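Looking After the Shelf Picker at Rivley
Posted February 5, 2023

Altton keeps one humanoid picker in the practice store at Rivley, where it takes soft drinks off the shelf and puts them in a basket. Most of the upkeep goes into the wrists and grippers. These are the parts we check and how we do it, with a few notes for whoever has the next shift.

Wrist clamp

The clamp goes around the arm, with a metal band near its lower end. We check the band every 2000 picks and replace it at 4000. Wipe the arm before the clamp goes back on, or grit gets under it and marks the finish.

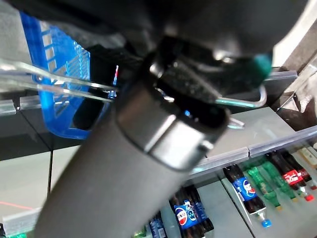

Reach and basket

The right arm picks and the left hand holds the basket by the rim. After any work on the wrist we run 4 slow picks at half speed before going back to normal.

Keep the cables in mind during this test. The black one at the right elbow hangs in a loop and needs enough slack for a full reach.
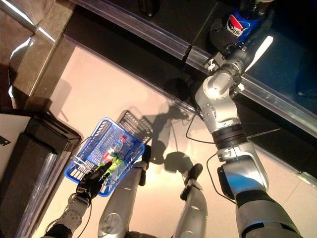 If the gripper closes late during the slow picks, redo the zero point in the Trasine software before touching any hardware. We lost nearly 3 hours in May swapping a Duggan drive that had nothing wrong with it. Write the new zero value in the log, along with the old one.

Bracket and clip

Dust collects on the black cylinder where it sits in the bracket. A dry brush is enough. Don't use spray cleaner near the open end, and make sure the small wire clip hasn't been bent by the brush.

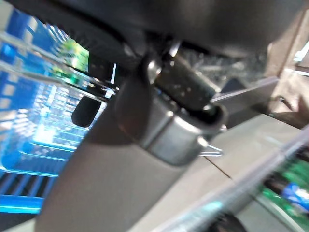

Gripper bracket with the wire clip at its lower right, beside the gray finger plate.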